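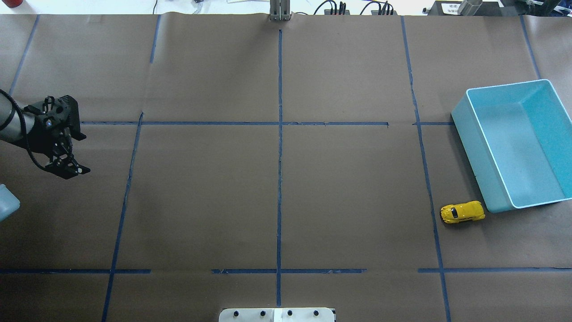 Questions I get about the taped sorting table

I set up my first sorting table when the toys took over our spare room, and people have been emailing me about it ever since. I've pulled the usual questions together so you don't have to wait for me to dig through my inbox (I'm slow, sorry!).

What paper do you use?
Plain brown kraft paper, the smooth kind that comes on a roll. I get mine at Duggan, but any packing paper will do if it isn't too thin. My roll is narrower than the table, so I lay down more than one sheet and live with a seam.

Mine won't lie flat. Help?
Mine doesn't either! Kraft paper remembers being on a roll. You can leave it under some heavy books overnight, and that takes out the worst of the curl. Creases I just ignore. Once the table is covered in puzzle pieces and doll shoes you won't see them.

Why painter's tape?
It peels off without ripping the paper, as long as you go slowly. I tried masking tape once and lost half a sheet. I like dark blue because it shows up so well on brown.

Do you measure the lines?
Nope. I start with one strip down the middle and do the others by eye. Treasa Daly, who got me into this, uses a yardstick and a pencil, and her table is gorgeous. Mine leans a bit. It sorts toys just the same.

How big should each space be?
Big enough for a decent pile of whatever you own the most of. For us that's little cars, so they get the middle.

Should I label the spaces?
If you've got helpers, yes. I write on scraps of tape and stick them in the corners. My son Peadar can't read yet, so I put one toy in each space as a sample and he matches the rest to it.

What about stuff that doesn't belong anywhere?
Have a bin handy and don't argue with yourself about it. I give myself 30 minutes at the end to go through it, and whatever's still a mystery goes in the closet until August.

How long does the setup last?
I got 17 days out of my best one, with a juice spill on day 2. The tape starts lifting at the ends first, so press those down whenever you walk by.

Can I do this on the floor?
Sure, if you don't have a dog. We have a dog.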